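Kimard 互助社区 > 自动化与机械臂 > 安装维护

桌面机械臂末端线缆垂得太低，经常挂到蛋托，怎么重新走线？

发布者：半截导轨　　2020年2月24日

打印本页 | 用电子邮件发送

我们有一台小型六轴机械臂，装在桌子一侧，末端是两指夹爪，夹爪上方加了一块黑色安装板。日常任务是在透明蛋托和旁边一个圆碗之间搬鸡蛋，有时候也让它拿塑料刀叉。

问题出在线上。从安装板出来的那根粗线比较硬，出线后先往右拐，再往下绕一个大弯折回左边。臂伸到蛋托上方、夹爪朝下的时候，这个弯正好垂在蛋托中间那一片。夹爪去靠左的格子时还好，往右边走，线就在蛋上面拖。上周有一次线兜住了蛋托的一角，整个托盘转了一个角度，后面的点位全部偏掉，只好停下来重新摆。

另外还有一根线，从臂上几乎直着垂到桌沿下面，这根暂时没惹事，但是腕部转的时候能看出它跟着晃。

已经试过的：

1. 用电工胶布把粗线贴在小臂上。跑了400多次抓取以后胶布开始翘，线又滑下来了，还留了一层胶。
2. 把弯收小。收小以后腕关节转到41度附近就绷紧，控制软件报力矩偏大，我没敢继续跑。
3. 把蛋托往远处挪。够得着，但是最后一排夹爪姿态很别扭，放弃。

想问有没有不用换线的办法。扎带绑在哪里、留多长合适？两根线要不要并在一起走？

回答（3）

斜口钳

换软线。硬线怎么绑都没用，我以前也绑过，绑完过几天照样掉。买根高柔的，多芯的那种，问题就没有了。

还有，蛋托太轻，你在底下垫点防滑的。

（3 人觉得有用）

冷却液味的咖啡

先问一句，控制软件报力矩的时候是哪个轴？如果是腕部最后那个轴，基本就是线短了，跟绑的位置也有关系。如果是前面的轴，就要查一下负载参数有没有把安装板和线算进去，很多人加了东西以后忘了改。

还有最好能看看桌面怎么摆的，光看文字不好判断弯往哪边收。

（5 人觉得有用）

提问者补充

报的是最后那个轴。安装板的重量已经填进去了，线没有填。桌面和臂的位置如下，蛋托、碗、叉子和黄色的刀都是平时的摆法，臂从左边进来。换线暂时不考虑，那根线和板子是一体出来的，要换得把板子拆下来送回 Todorova 那边，来回太久。 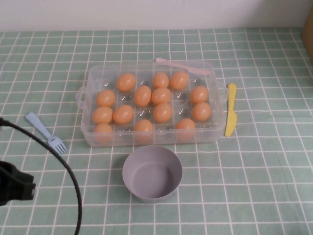
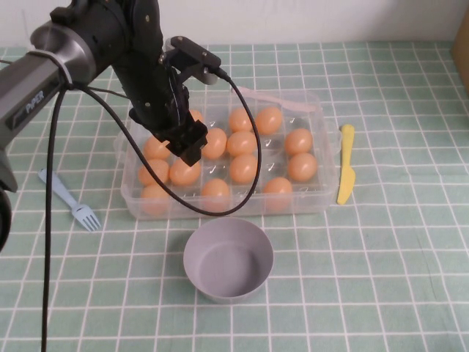

慢速档

臂上靠近关节的地方不是已经有一条白色绑带了吗，位置可以利用。弯太大的根源在出线口那一段没有固定，线自己想往哪边就往哪边。我这边两台类似的臂都是按下面的顺序弄的，全程断电，夹爪里不要夹东西。

1. 把臂摆到最难受的姿态再断电。所谓最难受，就是腕部转到你程序里会用到的最大角度，同时臂伸到最远那一排格子。断电前用手托住臂，没有抱闸的关节会往下掉。蛋和碗先拿走，桌上留个空地方。

2. 拆掉所有旧的胶布，残胶用酒精擦干净。擦的时候别让酒精流进关节缝里，布上沾一点就够。

3. 在安装板的螺丝上找一个固定点。可以借一颗现有的螺丝压一个小线夹，我用的是 Vekora 的尼龙线夹，别的牌子也行，内径比线大一点点。螺丝要换成稍长的，加了线夹以后原来的螺丝吃不到几牙。线夹的开口朝臂的方向，这样线一出来就往回走，不再往右甩。

4. 从线夹到小臂上的第一个绑点之间留弯。我留的是22厘米，这是我的臂上量出来的，你要自己量：在最难受的姿态下，这段线应该还有一点松，用手指能轻轻拨动，但是不能垂到夹爪指尖以下。弯要朝上鼓，不要朝下。硬线有个好处，你给它一个方向，它就能保持住。

5. 小臂上用魔术贴绑带，每隔4厘米一条，不要用扎带。扎带勒得死，线皮在边缘那里容易磨破，而且以后要调就得剪。绑带收到线不滑、还能用力拉动的程度。绑带不要跨过关节的缝。

6. 那根直着往下垂的线单独走，不要和粗线并。两根并在一起以后更硬，腕部转的时候力矩还会往上跑。把它沿臂的背面引到底座，在底座附近固定一次，再往桌下走。你现在是从臂上直接悬到桌沿，叉子那一片上方一直有线，早晚会刮到东西。

7. 不上电，用手把每个关节慢慢推一遍，看线有没有绷、有没有夹进关节。推不动就别硬推，有些型号断电后阻力很大，可以用拖动示教代替。

8. 上电，速度调到最低，先空跑整套程序。蛋托放上，不放蛋。重点看左右两端的格子，还有从蛋托到碗的那一段过渡。从图上看碗在蛋托正前方，过渡的时候如果直接斜着下去，弯会扫过前排。我建议在中间加一个抬高的点，先抬起来，再平移，再下去。

9. 没问题再把速度加回去，最后才放蛋。

负载参数里要不要加线的重量？我没加过，固定好以后影响不大。如果你的轴还是报警，先查线有没有绷，再动参数。

蛋托的问题和上面那位说的一样，最好固定一下。你铺了桌布，防滑垫放在桌布上面还是会跟着布一起走，桌布右下那边我看也有点皱。要么把布绷平，四边用夹子夹在桌板上，要么在蛋托位置的两个角上各贴一个限位块。限位块贴在布上不牢，得连布带桌子一起固定。托盘两头有小把手，限位可以做在把手那里，换托盘的时候往下一放就到位了。

维护方面，我是每个月看一次线夹附近的线皮，有发白就挪一下位置。去年11月有一台就是没看，里面断了一根芯，夹爪时好时坏，查了两天才查到线上。

（22 人觉得有用）

慢速档的追加说明

有人私信问套管。Jusorside 那种编织套管我试过，套在小臂那一段可以，套到弯上就不行，套管本身有弹性，会把弯顶出去。要套的话只套绑带固定的那一段。

提问者采纳了“慢速档”的回答，并留言：线夹先按这个办法装了，螺丝确实要换长的，手头没有合适的，去拆了一台旧支架。碗那边的抬高点也加了。腕部那个轴今天还没报警，等多跑几天再来说。垂下来的那根还没动，底座后面靠墙，手伸不进去，得先把桌子挪出来。

相关问题

夹爪两根手指闭合后有缝，需要重新标零吗
断电后机械臂往下掉，怎么做一个临时支架
桌布反光影响相机识别，换什么颜色比较好
末端加装安装板以后负载参数怎么填
魔术贴绑带和尼龙扎带在运动部位的区别
蛋托换了型号，点位要全部重新示教吗

最近更新

底座螺丝松动后重复定位变差
拖动示教时某个关节特别沉
线缆外皮发白还能用多久

打印本页 | 用电子邮件发送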